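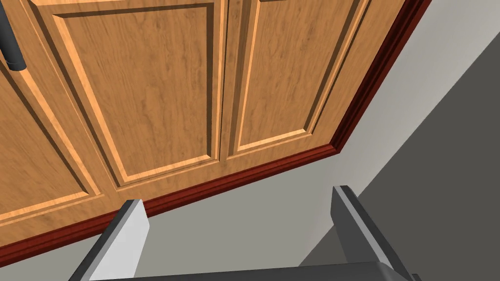 The week the handle wouldn't stay grabbed

Hi all, A-yeong here with the simulation corner. I promised Samer I'd write up the cabinet fault before we all forgot the details, so grab a coffee, it's a bit of a saga (and a slightly embarrassing one for me).

If you've had the Gulis kitchen open lately, you know the task. Arm goes to the wood cabinets, fingers close on a black handle, door swings open, everyone's happy. We ran it 163 times on the old build and it was boringly good. Then I merged the new contact settings, started an overnight batch, and came in to find 83 failed runs. Eighty-three! I had that cold feeling in my stomach before I'd even taken my jacket off.

My first guess was the wrist camera. The view from down there is steep, all door panels and red-brown trim running off at an angle, with the two fingers poking up at the bottom, and I figured the policy was losing track of the handle. So I spent most of a day on lighting and camera pose. Complete waste of time, sorry to everyone who had to listen to me talk about shadows over lunch.

Þröstur was the one who asked whether I'd looked at the finger forces. I had not. We pulled up run 40 and there it was – the grip force climbed, hit a ceiling, dropped to zero and climbed again, over and over, the whole time the arm was pulling. On playback it looked like a clean grasp followed by the door simply not caring. The fingers were letting go for one step and closing again on the next, too fast to notice at normal speed.

The cause was mine. I'd cut the force limit in the config to match the real gripper, but the controller still had the old limit, so every time it asked for more than it was allowed, the safety check opened the fingers. Two files, two numbers, and not a word in the log. Ugh.

What bugs me more is the safety check itself. Opening the fingers is a fine reaction if you've got somebody's hand in there. It's a lousy one if you're holding something heavy over the bench, and the arm over at Sorkholm uses the same code! Ea Thorlacius has switched that arm to hold position and stop when the limit trips, and it stays in slow mode until she and Samer have signed off on the change. Please don't switch it back to full speed, even for a quick demo.

On the simulation side, both limits now come from one file, and a trip prints a big ugly warning you can't miss. I reran the batch last night and the handle task is back to where it was. The drawer task still has a wobble in it that I don't understand, so if you see the fingers chattering, send me the run number and leave the log where it is. I'm at the desk by the window most afternoons.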